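Bellalport Evening Program
Surfaces, Light and Backgrounds
Notes for Session 2: The plain table
Instructor: Halina Żak

Last session covered patterned and dark surfaces. This one is about a white table against a light wall. It is the most common setup you will be asked to prepare, and small faults show up on it quickly.

Surface

A white tabletop can be glossy, satin or matte. Gloss picks up reflections of the ceiling lights and of anything shiny that stands over it. Matte spreads the light and gives a more even tone. For the exercises in this course we use matte unless the worksheet says otherwise.

Even on a matte surface the tone is rarely the same from one side to the other. Look for a slow change in brightness, and note which corner it runs toward. Do this before you move a lamp. A slight change is fine. A hard edge between light and dark means a lamp is too close or a door is open.

Wall and seam

The line where the table meets the wall should be level and as thin as you can make it. Push the table back until it touches along its full width, then check both ends. Older walls bow, and you may have to accept a gap on one side.

Keep the wall a shade away from the table. If both are the same white, the seam disappears in some places and shows in others, and that looks worse than a clear line. A light gray wall works well.
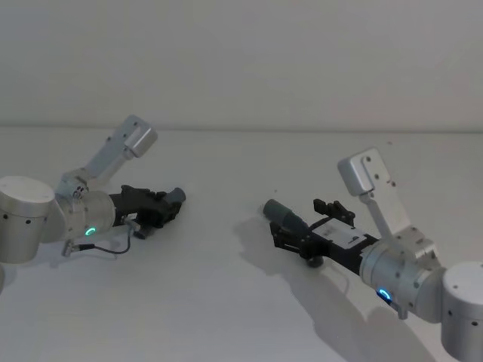
Fig. 1. Matte white tabletop and light gray wall. The surface is a little brighter toward the lower left.

Dust

Wipe first, look second, wipe again. Specks are hard to see from directly above. Crouch so your eye is near table height and look across the surface toward the light. Check the strip near the seam last – it is the part people miss, and cloths tend to push dust there.

Use a dry microfiber cloth for loose dust. Use a damp one for marks, wrung out well, and let the surface dry before you judge the tone. Do not use polish on matte surfaces.

Shadows

Anything held above a white table throws a shadow on it. A soft gray shadow tells the viewer how high the thing is and can usually stay. A dark one with a sharp edge should be softened by moving the lamp back or by putting diffusion in front of it.

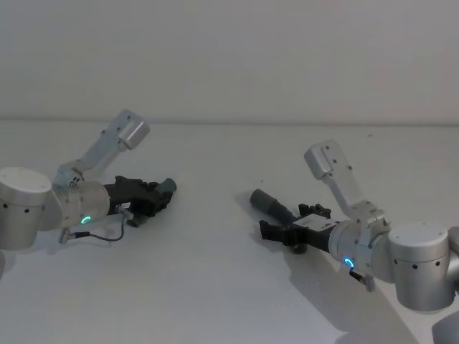 Cables throw shadows too, thin ones that are easy to overlook. Follow each cable with your eye from one end to the other and look at the table beneath it. Segundo Bedoya will go over cable shadows again in the lighting session, so keep your notes from today.

For next time

Set up a white surface against a light wall at home or in the practice room. Write down the following:
the finish of the surface
where it is brightest
whether the seam is level
where you found dust after the first wipe
which shadows you kept – and which you softened

Half a page is enough. Bring the cloth you used.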